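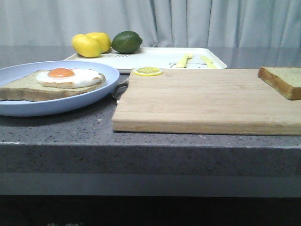 Looking After a Bamboo Cutting Board

Filed under: Kitchen, Boards and Knives

A bamboo board will last for years if it is kept out of the sink. Most of the ones that end up split or cupped were left to soak, or went through the dishwasher a few times. The glue between the strips gives out before the bamboo does.

Daily washing

Wipe off crumbs and juice as soon as you finish cutting. Wash both faces with a sponge, warm water and a drop of dish soap, then rinse quickly. Dry with a towel and stand the board on its long edge until morning. A board laid flat while damp dries on one side only, and that is how it starts to rock.

If you cut a lot of citrus, don't leave slices sitting on the board through breakfast. Lemon juice is fine for cleaning but it dulls the oil finish when it stays put. Move the slices to a plate or tray and wipe the spot.

Smells and stains

For onion or garlic, scatter coarse salt over the board and rub it in with half a lemon, cut side down. Leave it 2 minutes, scrape off the gray paste and rinse. Lime works too, though you need to squeeze harder. Beet and berry stains may take a second round. Skip bleach. 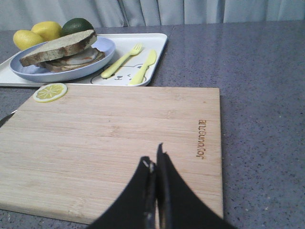
Oiling comes next, once the board is fully dry. Use food-grade mineral oil, never olive or sunflower, which turn sticky and smell stale by summer. Put on a thin coat with a paper towel, following the grain, and do the ends twice. Leave it overnight and wipe off what hasn't soaked in. Once a month is plenty for a board in daily use. A lettered or engraved spot gets the same oil as the rest – just clear the grooves with a dry toothbrush afterward.

Rough patches

Raised fibers can be taken down by hand with fine sandpaper. Sand along the strips, wipe away the dust, and oil again. If a crack runs through to the underside, replace the board.

On a stone counter

Stone is slick, and a bare board will slide on it. Lay a damp dishcloth underneath while you work, and take it away when you're done – left there, it keeps the bottom wet.

Next in this section: getting lemon and egg off knife handles.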